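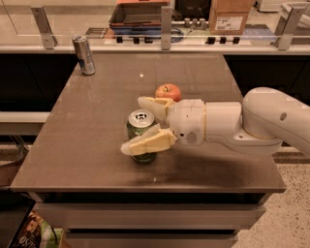 On juge encore trop souvent un planificateur de saisie à son taux de réussite. Chez Zulleter, nous avons rejoué 2807 requêtes avec Clirker : l'essentiel des écarts venait de la latence entre perception et commande – 11 ms de gigue suffisent à fausser une consigne. Tant que les journaux n'horodatent pas chaque étage, comparer deux planificateurs n'a guère de sens. Je demande donc des traces complètes avant tout score.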